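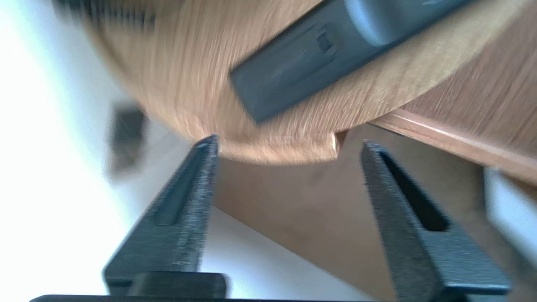 OK, I have to gush about soup for a minute, so bear with me. Bean soup, specifically. I've made a pot every week this month and I'm nowhere near tired of it.

It started when I picked up a bag of dried beans at Pinley, the little grocery near the bus depot. The label just said "Privwood whites." No recipe, no cooking time. I took them home and soaked them overnight with way too much salt (I thought), and wow. Creamy all the way through, skins still on!

So please, salt your soaking water. I grew up hearing that salt makes beans tough and I believed it for most of my adult life. I've now done it both ways with the same bag and the salted ones win by a mile.

My base right now: 2 onions, 2 carrots, a fat spoon of tomato paste, and 800 grams of soaked beans. Yes, that's a lot of beans. I have a big pot and a freezer, and I like opening the freezer on a bad night and finding soup in there.

Cook the paste until it goes dark and sticks to the bottom a little. Then add water. Plain water! The beans make their own broth if you leave them alone long enough.
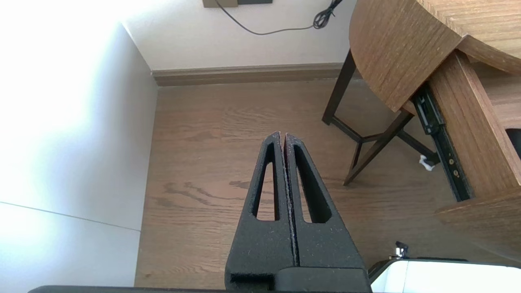 Timing is where I go off script. I quit using the timer and just taste a bean every so often, starting at the one-hour mark. I usually eat the tester standing up in the kitchen and drop at least one, and on a brown wood-grain floor like this one a white bean is easy to spot, thank goodness. When five in a row are soft in the middle, turn off the heat and let the pot sit with the lid on.

Spices! Someone in my building gave me a jar of the Srivastava blend and I put half a teaspoon in at the end, off the heat. Cumin up front, then something a bit sour that I can't place. If you know what it is, please tell me, I've been sniffing this jar for days.

A few of you asked about greens. Any of them work. Kale goes in for the last ten minutes, spinach for the last one. I threw in radish tops last week and they were great — a little peppery, a little furry until they wilt.

There's a bean newsletter called Firnness (yes, spelled like that) and it has over 3352 subscribers, all of them apparently as far gone as I am. The May issue is nothing but people arguing about lids. On or off, cracked or tight. I read the whole thing on the bus and missed my stop.

I'm team cracked lid, for the record.

Leftovers: day two is better than day one, and by day three it's thick enough to put on toast. Rub the toast with garlic first, then olive oil, then beans, then more black pepper than seems reasonable.

Next pot is going to be chickpeas with lemon peel. They're soaking on the counter already. Tell me your favorite bean and I'll put it on the list!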